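Setting Up and Putting Away: Where Does the Time Go at a Student Chess Table?

Project report, Design of Everyday Activities
Noemi Whitfield and Jairo Paucar
Course tutor: Aurelia Tanner

1. Background

The chess club at Livville meets on Tuesday evenings and is, by its own account, a place where people play chess. We sat in on one evening in April to see how people learn openings, which was our first project idea. What we mostly saw was people looking for a bishop. By the time every board was ready, two players had gone off for food and one game had been called off over a missing rook that was later found in a coat pocket.

We dropped the openings and changed the project. Our question became: how long does it take to get a chessboard from "pieces everywhere" to "ready to play," and can a cheap change to the table or the storage make that shorter?

2. What others have done

Very little, as far as we could find. There is plenty of advice on setting up a chessboard correctly (light square in the right-hand corner, queen on her own color) and plenty on winning afterward. The stretch in between, where two adults rummage through a pile, is treated as if it happens by itself. Our tutor pointed us to a course handout on sorting tasks, which dealt with cutlery. We borrowed its main idea, that sorting and placing are two jobs and should be timed separately.

3. Method

We ran 13 setups with pairs of players from the club. Each pair got a full set of 32 pieces tipped out beside an empty board and was told to set up for a normal game at a normal speed. "Normal speed" turned out to be a poor instruction. Ottilie Grabner, who plays first board, took it as a challenge. Her partner took it as permission to tell a story.

We used three starting conditions:

Mixed: all the pieces in one pile on one side of the board.

Split: dark pieces in one pile, light pieces in another, on opposite sides.

Messy: clusters of both colors on both sides, with a few strays left on the table. This was our attempt to copy what the tables look like after a casual game, when captured pieces have been put down wherever there was room.

One of us held the stopwatch and the other wrote down what the players reached for first. We swapped jobs halfway through after a disagreement about whether a piece placed on the wrong square counts as placed. (We decided it does not. This added time to nearly every run and did not make us popular.)

The board used throughout has dark gray and white squares and a reddish-brown border, and it sat on a butcher-block table. We mention the table because light wooden pieces lying on light wood are harder to spot than we expected, and this matters in section 5.

4. Results

The slowest setup took 141 seconds and the fastest took 90. Both were in the messy condition, which tells you how much depends on the people. The split condition gave the most even times, and the mixed condition fell in between, with more muttering.

Players nearly always went for the big pieces first. Kings, queens and rooks were on the board while the pawns were still lying about, and then the pawns went down in one rush. Ysaline Pichon was the exception. She did all her pawns first, left to right, and said the rest was "just filling in." Her method was quick but made it awkward to reach the back row, and 2 of her pawns went over each time she placed a knight.
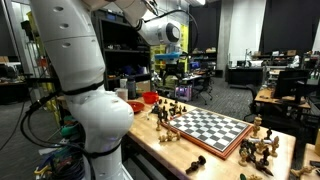 Figure 1. The messy condition: dark and light pieces in groups on both sides of the board, with strays on the table.

Knights caused trouble of their own. Some players set theirs down and moved on, while others turned each one until it faced a direction they approved of, and no two pairs approved of the same direction. We started noting this separately. It is the only part of our data that people at the club have asked to see.

5. The strays

In the messy runs, the last piece to be found was usually a light one lying on its side away from the main groups. Dark strays were picked up early. We think the table is to blame: a toppled dark piece stands out on tan wood, and a light one does not, especially if it has ended up on the neighboring table.

We tried a fix. Jairo laid a dark green cloth under the board for the last few runs, and the searching at the end got shorter. The cloth also slid, taking the board with it, so the gain was partly spent on straightening everything out again.

6. What we would change

We would use more pairs, and we would pick the cloth before the first run. We would also time the putting away, which we left out for lack of hours and which several players told us is the real problem. A divided box with one side for each color is the obvious next thing to test. Noemi has built one from cardboard. It holds 31 pieces comfortably.

7. Thanks

To the Livville players for their patience, and to Ottilie for asking after every run whether she was still the fastest. She was, until the cloth.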